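Bed Linen and Clothing in Furnished Rooms: Frequently Asked Questions
Stovedberg Residences, Resident Services
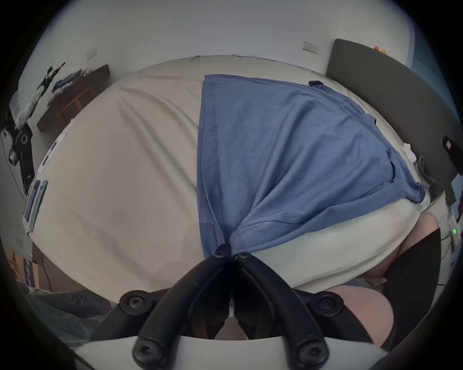 Reading time: 2 minutes

Is a fitted sheet supplied?
Yes. Each bed is issued with one cream fitted sheet. Creasing is normal and need not be reported.

May clothing be sorted or folded on the bed?
Yes. Residents are asked to clear the bed and the desk before a linen change.

How often is linen changed?
Every 28 days, before noon. Additional changes may be requested up to 4 days in advance.

May the upholstered headboard be washed?
No. It should be brushed dry. Please report any stains to the Jukelby office.

Whom should I contact about missing items?
Enquiries should be addressed to Ruxandra Nistor, Linen Services.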